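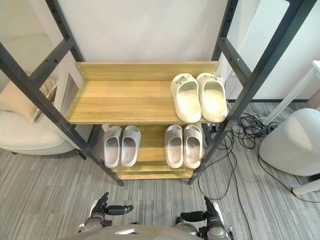 What is the new Illusley lounge, and who is it for?

It is a 771-square-foot shoes-off room on the ground floor of the Pretorius Building, open to everyone who works there.

ILLUSLEY, April 2022 – Proswood, the office furnishing company, has finished fitting out a shared lounge for the Pretorius Building. The room will serve the 130 people employed by the building's tenants, including Draltileo, which has the two upper floors.

Tenants asked for a place to sit down away from their desks and change out of street shoes. Proswood planned the room around that request. It has upholstered armchairs, light side tables and a shoe rack with dark metal side frames and honey-colored wooden shelves. Slides are kept on the rack for people who come in without indoor shoes of their own.

"We kept the furniture low and easy to move," the company said in a statement. "People can pull a chair over, use it for half an hour and put it back when they leave." 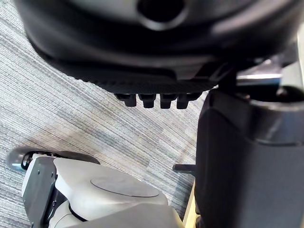

Detail: short black pegs in a row below a ridged band.

The work took seven weeks. Proswood cleared out the old filing shelves first, then laid the floor and brought in the furniture over two evenings so that the corridor stayed open during working hours. Walls were repainted off-white to match the lobby.

The floor is carpet tile in a streaked pattern of light gray, mid gray and charcoal. Single tiles can be lifted and replaced after a spill. Spare tiles are stored in the building's supply room, and the cleaning crew has been shown how to fit them.
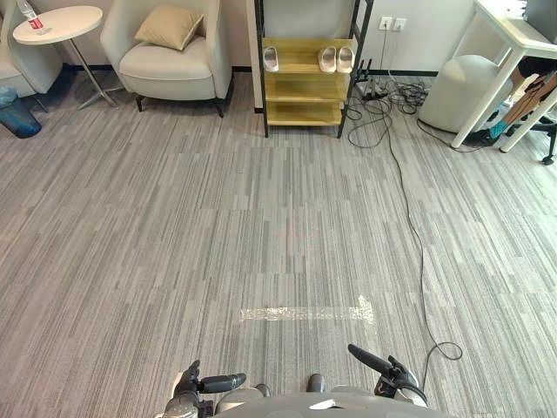
Gray carpet tiles, with an armchair and a white side table toward the back wall.

Tenants are asked to follow a few house rules. Street shoes go on the rack. Bottles and cups go back to the kitchen or into the bins at the end of a visit. Chairs return to the wall by closing time. Anything left in the lounge over a weekend will be taken to the front desk and held there for five working days.
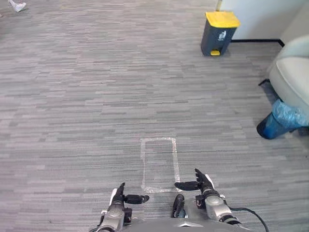
Bins are emptied every evening, and the carpet is vacuumed before the building opens. Borrowed slides are wiped down as part of the same round. Tenants who notice a damaged chair or a loose tile can report it at the front desk.

The lounge is open during normal building hours and does not need to be booked. Proswood will return in June to check the furniture for wear and to ask tenants whether more seating is needed. A second rack may be added at that time.

About Proswood
Proswood supplies and installs furniture and flooring for offices and shared workplaces. Its services include room planning, delivery, assembly and follow-up repairs.

Media contact
Proswood Press Office, Illusley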